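Ticket 877: Step-free access information missing from booking page
Service: Garnusthorpe community transport, online booking
Status: Open, waiting on supplier
Priority: Raised from normal to high in March

Reported problem
A wheelchair user booking the 302 from Jullby reached the last step and found that the "I need a ramp" box had gone. The booking went through without it and a bus with no ramp was sent. The passenger was left at the stop and missed a hospital appointment. The disability advice line passed the complaint to us the same afternoon.

Log

09:10 Tried the booking on a desktop browser. The ramp box shows as normal. Tried again on a phone and the box is missing.

09:35 Tested with a screen reader. The box is read out on the desktop page but skipped on the phone page. The companion pass question is skipped as well.

10:20 Checked the 311 for comparison. Same fault. It affects every route that uses the short form, so this is not a timetable problem.

11:05 Found 12 bookings made on the short form by passengers who have a ramp need saved in their profile. None of them carried the need across to the driver's sheet. List sent to the phone team, who will ring each passenger before travel.

11:40 Asked Zundholm (form supplier) to put the old form back. They say the short form came in with their last update and can't be switched off for one customer.

13:15 Workaround in place. Notice added at the top of the page, in large print and plain English, with the phone and text numbers. Drivers' sheets are now checked by hand against saved profiles at the end of each day.

14:50 Notice checked with the screen reader on both page sizes. Reads correctly. Page header still loads above it.

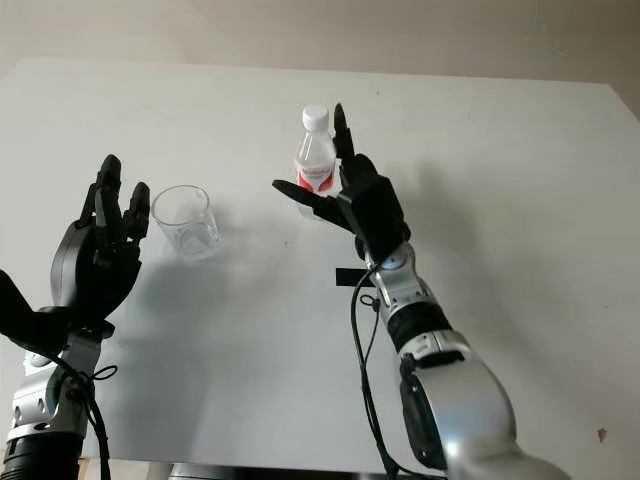
Black robotic hands over a white tabletop.

15:30 Zundholm reference received: Sproģis queue, fix promised with the next release. No date given. Asked for one in writing.

Next steps
Retest both routes on a phone when the release arrives. Keep the hand check going until the ramp box and the companion pass question both pass. Reply to the advice line once the passenger's fare has been refunded.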